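Remastering the Marras score

March 11, 2026

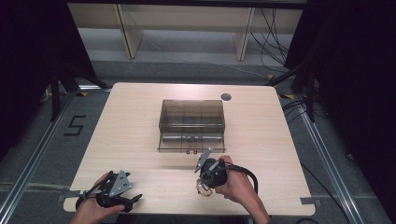

The label asked for a remaster of Arturo Caputo's score for Marras, to go with the reissue of the film in October. I have now finished the transfer stage, so these are my notes on levels and running order.

The source is a set of quarter-inch stereo reels at 15 ips. The old CD was made from a safety copy, and you can hear it – the top end drops off above 12 kHz and the left channel sits slightly low throughout. The reels are level to within half a dB. I left that alone.

Cue 3, "Stoma", was the problem. On the CD it runs 279 seconds. On the reel it runs 309. The missing half minute is a low string passage before the piano comes in, faded out early to get under a side length that no longer applied. Raffaele Rinaldi, who conducted the sessions, confirmed by email that the long version is the one Caputo wanted. It goes back in.

Noise reduction was limited to two cues with audible hum. I used a narrow notch at 50 Hz and one at 100 Hz, nothing broadband. Tape hiss stays. I tried a light pass on "Oler" and it took the breath out of the clarinet, so I threw that version away.

Peak level is -1 dB true peak, with no limiting on the vinyl master. The download gets the same files.

Floltia is pressing about 2,000 copies. Test pressings are due next month, and I will post the side breaks once I have checked the inner grooves on side B.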